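発表者用ノート:衣類ハンドリング用双腕セルの導入計画と予算
Preltik 設備計画グループ 2024年6月17日

スライド1 表題
所属と発表範囲のみ述べる。制御アルゴリズムには立ち入らない。対象は調達、据付、保守の三点。配布資料の金額はすべて税抜、単位は万円。

スライド2 背景
Vellholm拠点では、返品衣類の検品後の掛け直しと畳みを手作業で行っている。5月の処理量を基準に工程を分け、自動化の候補をハンガー掛けに絞った。畳みは次期計画に回す。理由を問われたら補足資料Bの工程表を出す。

スライド3 見積比較
二社から取得。Arnumが712、Sampaioが551。差額の大半はグリッパの予備品と現地調整費である。Sampaioの見積には現地調整が含まれない。総額だけで比較しないよう、ここは口頭で強調する。
保守契約は両社とも年単位。Arnumは年87、Sampaioは都度見積。固定費として計上できるのは前者のみ。

スライド4 作業の現状
評価セルでの作業を映す。左アームのグリッパが緑のハンガーと衣類の端を把持している状態。袖なしの上衣は生地が柔らかく、裾の垂れが均一でない。予算上の論点は把持部の消耗と、垂れた布がアームの可動域に入る場合の干渉対策の二つ。 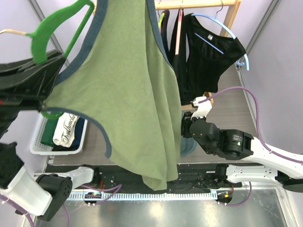

設備要件・周辺機器

木製ラックのレールには色の異なるプラスチックハンガーが掛かる。ハンガーの形状を統一すれば把持条件を減らせるが、現場の在庫を入れ替える費用が生じる。本計画では入れ替えを見込まず、指先部品の交換費に振り替えた。
ケーブルは紫の線が前腕のリンクに沿い、白い結束具で留めてある。一部はリンクから離れて弧を描く。量産セルではケーブルガイドを標準仕様とし、見積依頼書にも明記する。後付けにすると据付費と別枠になり、決裁が二回必要になる。
床置きの籠と容器は位置決め治具の対象。治具は内製とし、部材費のみ計上する。

スライド5 予算配分
本体、周辺機器、据付、教育、予備費の順に読み上げる。予備費は総額の15%。根拠は前回のコンベヤ更新時の超過実績。減額を求められた場合、教育費は削らず、周辺機器の第二期分を後ろ倒しにする案を示す。
償却年数は経理の確認待ち。回答があるまで投資回収期間の数字は出さない。

スライド6 調達日程
仕様確定、発注、工場立会、据付、受入試験の順。受入試験の衣類は当方が支給する。品目表には袖なし、襟ぐりの広いもの、濃色のものを含める。濃色同士が重なって掛かる条件も試験項目に入れる。合否基準は契約前に書面で合意しておく。

スライド7 決裁依頼事項
一、Arnum案を第一候補として価格交渉に入ること。
二、保守契約を初年度から計上すること。
三、ケーブルガイドを必須仕様とすること。

想定質問
リースは可能か。可能だが、改造部分は対象外。
単腕では足りないか。ハンガーと布を別々に扱う動作が残るため、双腕を前提に仕様を組んだ。単腕の参考価格は取得していない。
既存の電源容量で足りるか。Vellholmの施設担当に照会中。回答は補足資料Dに追記する。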